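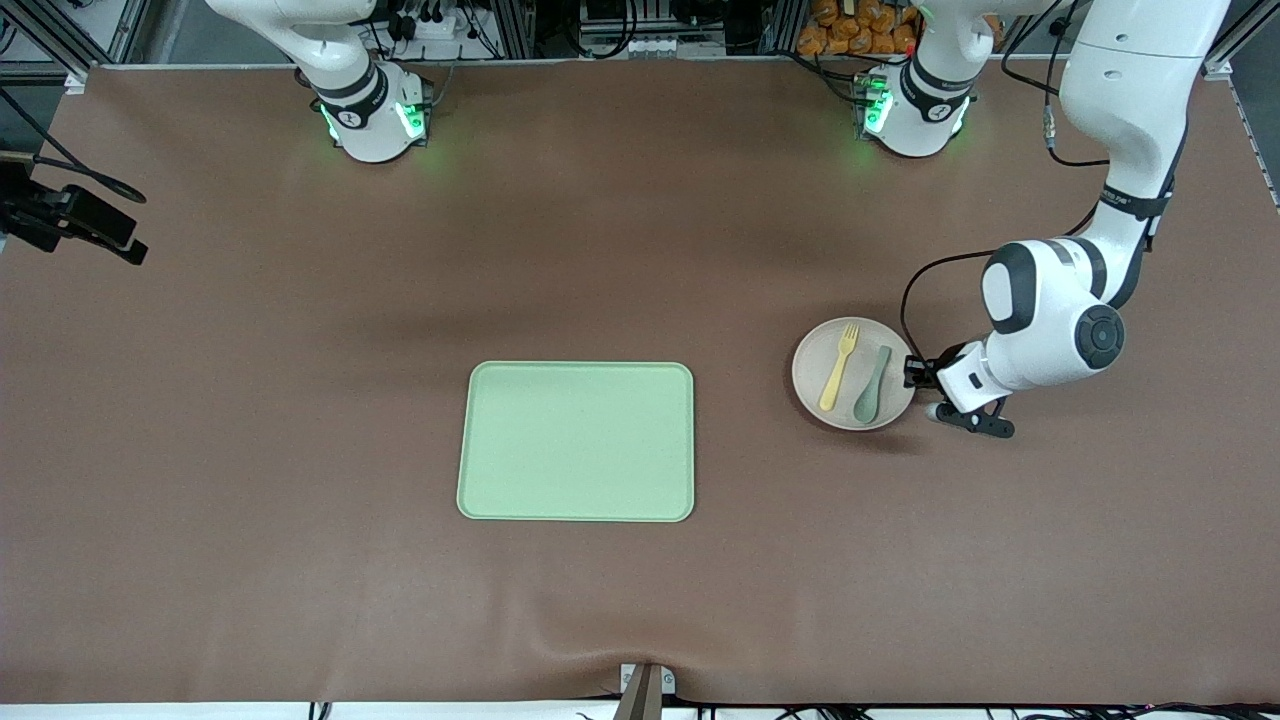

Chapter 6
Trays, Plates and Place Settings

A place setting starts before anyone sits down. Someone picks the dishes, carries them to the table and puts them where a hand will look for them. This chapter covers that work for informal meals, the kind served in school dining rooms, staff cafeterias and homes.

We begin with the tray. A rectangular tray with a raised rim, like the pale green one at the start of this chapter, keeps dishes from sliding off when it is carried. Rounded corners are easier to wipe clean than square ones. The round plate has a rim too, but a shallow one, and the beige plate next to the tray is typical of the type.

Flatware can travel on the plate. Lay the fork and spoon close together, nearly parallel, with both pieces fully on the plate. Handles that hang over the rim catch on sleeves — a common cause of spills in a busy line.

Section 6.1 deals with choosing a tray to fit the meal. Section 6.2 covers the order of loading, and Section 6.3 the move from tray to table. In Section 6.4 we follow Jamie Goodall through a lunch service at the Zamora dining hall, where 203 settings go out in July, when most students are away.

Terms to know
Rim
Place setting
Flatware
Loading order

Before you read
Set a plate, a fork and a spoon on a table at home. Make a sketch of where you put each one and keep it for the exercise at the end of Section 6.2.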